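Projektkurs Robotik, Wintersemester: Greifen und Ablegen mit zwei Armen. Die Gruppe von Satish Rao und Padmavathi Palaniappan arbeitet seit Oktober am Aufbau »Drirnik«. Stand der Galerie: Februar. Betreuung: Graham Bunting.

Aufgabe in diesem Abschnitt: Gegenstände einzeln aufnehmen und auf dem Tablett ablegen, danach Schubladen öffnen und schließen. Gesteuert wird beidhändig, aufgezeichnet wird jeder Durchgang vollständig. Bisher liegen 743 Durchgänge vor, davon sind 29 wegen Zeitüberschreitung aussortiert.
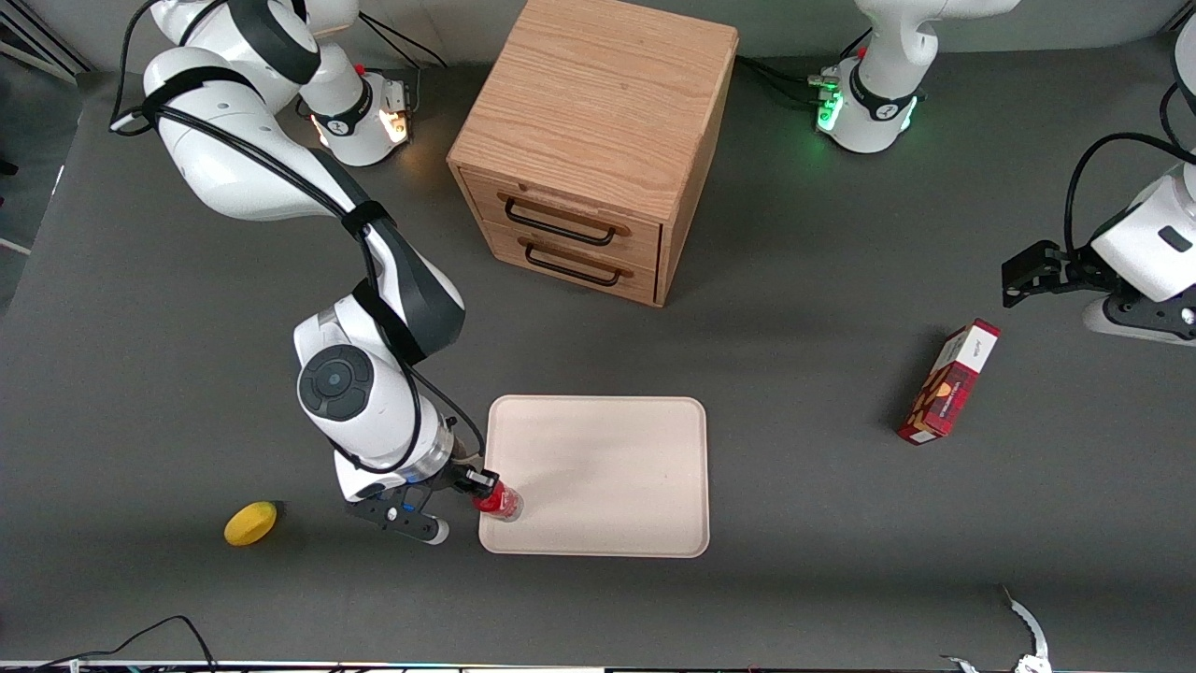
**Kategorie: Greifen / Tablett**

Rechter Arm mit rotem Becher, am Rand gefasst, über der linken oberen Ecke des Tabletts. Linker Arm rechts im Bild, Schubladenschrank geschlossen.

Der Randgriff ist seit Version 4 der Ablaufbeschreibung Standard. Beim Griff um die Becherwand kippte der Becher beim Absetzen zu oft. Die Schließkraft wird vor jeder Serie neu eingestellt, die Werte stehen im Laborheft.

Offene Punkte:

- Ablageposition auf dem Tablett streut noch zu stark, Auswertung bei Sharada Salian
- Schubladenaufgabe beginnt nach Abschluss der Becherserie
- Rohdaten ab Durchgang 700 fehlen auf dem Kursserver, bitte nachtragen

Korrekturen zu den Bildtexten an Sharada Acharya.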